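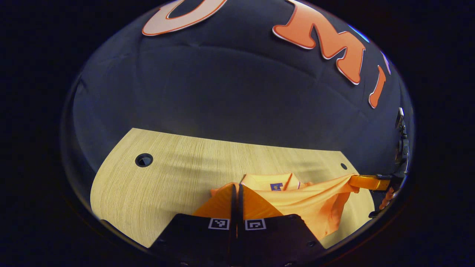 Orange and peach letters on the navy wall, over a light wooden table.

I met Shirin Arabzadeh in Varnunton to talk about sourdough, and we got onto rye before I'd even sat down. "I baked 144 loaves last December and hated maybe half of them!" she told me, laughing. She learned from Colm Egan (a man who never writes a recipe down) and still argues with him over salt. Her advice for beginners? "Buy a scale. Then leave the dough alone and go for a walk." I asked what she eats at home. "Toast," she said. "Always toast."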